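Mellodero Painting Knife No. 31

Trowel-shaped painting knife for oil, acrylic and cold wax. Tempered steel blade, 60 mm long, with a rounded tip and a cranked neck that keeps the hand clear of the surface. Beech handle, lacquered, with a brass ferrule.

The blade is ground thinner toward the tip. Flex is medium: stiff enough to lay heavy-body paint in one pass, soft enough to feather an edge.
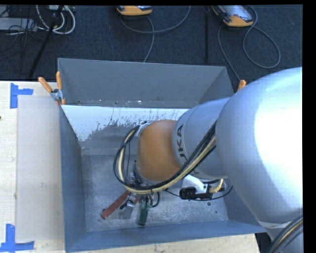
Total weight is 31 g. The steel is not stainless. Wipe the blade clean after each session and oil it lightly before storage. Dried acrylic can be lifted with warm water and a plastic scraper; abrasive pads will mark the finish.

Also available in the Ostcombe set with the Nos. 28 and 34, supplied in a canvas roll.

Item code: ML-0031
Blade length: 60 mm
Handle: beech, lacquered
Pack quantity: 1
Trade carton: 60
Distributor: Michiels Art Supply, Nellby

Specifications last revised August 22, 2019.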